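Getting a laundry routine to survive its own door: state checks in Flavach

Posted 2025-05-16 by Butkienė

I've had a few messages since January asking how I wire up the step between "machine is reachable" and "start moving clothes", so I've finally written it down. This assumes you've got Flavach installed, your arms are calibrated and you can already run a canned motion without frightening yourself. If not, go and do the Bedholm starter pages first and come back, I'll wait.

My first laundry routine was one long script. Open door, pick item, place item, repeat. It worked nicely on the days when everything began exactly where the script thought it would, and those days were rare! What I do now is split the job into small steps and give each one a check that has to pass before the arm is allowed to move.

Step 1. Write down the states

Before touching any code, list what can differ between runs. Mine goes like this:

dryer_opening: clear, covered, unknown
washer_door: open, shut, unknown
basket: in reach, out of reach, unknown
basket_contents: some, none, unknown

Don't skip the unknowns. I left them out the first time and the classifier cheerfully picked one of the real answers every single time, including when an elbow was filling most of the view. 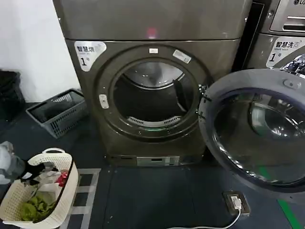 Each state gets its own little check function, and each function looks at one crop of the head camera and returns one word. Keep them dull. I tried a single clever model that returned everything at once and spent ages working out which half of it was lying to me.

Step 2. Collect frames for the checks

I labelled 406 head camera frames for the door checks and kept 112 of them back for testing. You may need fewer if your lighting is steady. Shiny metal and dark glass are the hard bit, so move yourself about while you record – your own reflection will wander across the door and the model needs to learn to ignore you. Save frames with the arms in the way too.

Step 3. Make the checks vote

One frame is never enough. I take 10 in a row and want 9 to agree before the state counts as known. Anything less goes down as unknown, and the routine backs the arms off to the rest pose and has another look. In the settings file it's just:

vote_window = 10
vote_needed = 9
on_unknown = retreat_and_retry

Put a limit on the retries as well, or you'll come back from making tea to find it still bowing politely in front of the dryer.

Step 4. Give each arm its own plan

Here's where I got properly stuck. With both arms in one plan, a small replan on the door side would drag the basket side along with it, and the basket would go for a little walk across the floor. In Clollavier (the planner I use on top of Flavach) you can split them:

left: hold basket, low stiffness, position locked
right: door, moderate stiffness, replan allowed

Then add a shared rule that the two forearms keep their distance. Start generous with that gap and bring it in slowly. 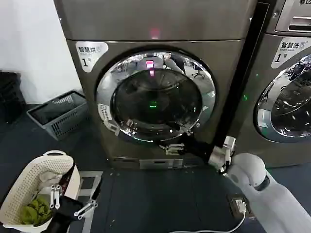 For the door itself, stop planning to a point and plan to a contact. Tell the gripper to approach slowly along one line, stop when the force goes over your threshold, and only then begin the pull. The pull should follow an arc around the hinge, so measure where the hinge is and put it in the config by hand. I spent far too long trying to estimate it from the camera when a tape measure would have done!

Step 5. Check again afterwards

Run the same door check once the pull is finished. If it still says covered, go back to the approach, and don't let the script carry on to the picking step out of sheer optimism. I log the state before and after every motion, one line each, and reading those back has fixed more bugs for me than any of the fancy plots.

Next on my list is the picking step, mostly grasp scoring on crumpled cloth. My settings for that are still a mess, so give me a while before you ask for them.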